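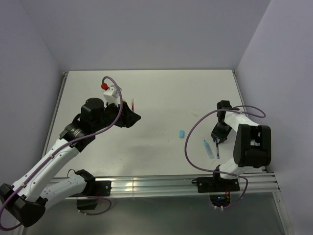 4. Putting up the table and its three walls

This section covers the white tabletop, the back wall and the two side walls. It replaces the folded sheet that Kundico packs in the box, which promises a finished workspace "in moments". Allow an afternoon.

The walls are sold under the name Flikitau and the colour is listed as grey. In most light it looks closer to lavender. If you are trying to match it to paint you already have, take a wall panel to the shop and ignore the colour card.

Before you start

Clear enough floor to lay the back wall flat. It is 116 cm wide and it marks easily along the bottom edge. The side walls are 91 cm from front to back.

Check the bag of fixings against the label. It should read 1364. Bags with any other number belong to the older Michalski table, and the bolts look right until the last few turns.

Note: The sheet says one person can do this. One person can, if that person is happy to hold a panel up with a knee. Stanisława Lis, who checked these steps, would not try it again.

4.1 The tabletop

1. Stand the table where it is going to stay. Moving it later means taking the walls off.

2. Lay a spirit level along the near edge, then along one short side. Do not trust the marks on the feet.

3. Turn each foot by hand until the bubble settles. Tighten the lock nuts with a spanner, then check the level again. Tightening nearly always shifts it.

4. Wipe the top with a damp cloth and a drop of washing-up liquid. Dry it straight away.

Caution: The top is described as stain-proof. Felt pen and turmeric both say otherwise. Test any cleaner on the underside first, and keep scouring pads away from the white surface altogether.

4.2 The walls

5. Fit the back wall first. Rest it in its channel and put in both end bolts, finger-tight only.

6. Bring up the left side wall and slide its rear edge against the back wall. There is supposed to be a click. On the set used for this guide there was no click on either side, and both walls have stood perfectly well without one.

7. Do the same with the right side wall.

8. Stand at the near edge and look along the corners. If a gap shows at the top and not at the bottom, the table is out of level. Go back to step 2. Packing the gap with card works for a week or so.

9. Tighten all the bolts, working from the back corners towards the front. Stop when they are snug.

Caution: Do not lean on a side wall to steady yourself while you reach for something. The walls are there to close off the space and will not carry your weight.

4.3 Using and looking after it

Keep loose cables clear of the near edge, where sleeves catch them. Clip long runs down at more than one point.

Small bits and pieces left out on a white top are easy to see and just as easy to knock off. Put them away at the end of the day.

Dust the walls with a dry cloth. Grurkus sells a spray for pale panels. Iwona Jasińska cleaned one wall with the spray and the other with plain water for a month, and could not tell them apart afterwards - save your money.

Check the bolts again after 2 weeks, then every April or whenever you give the room its yearly clean. The makers say this is unnecessary. Ours had worked loose on the left.

Steps last checked 25 Nov 2022. For replacement feet and channels, see section 7.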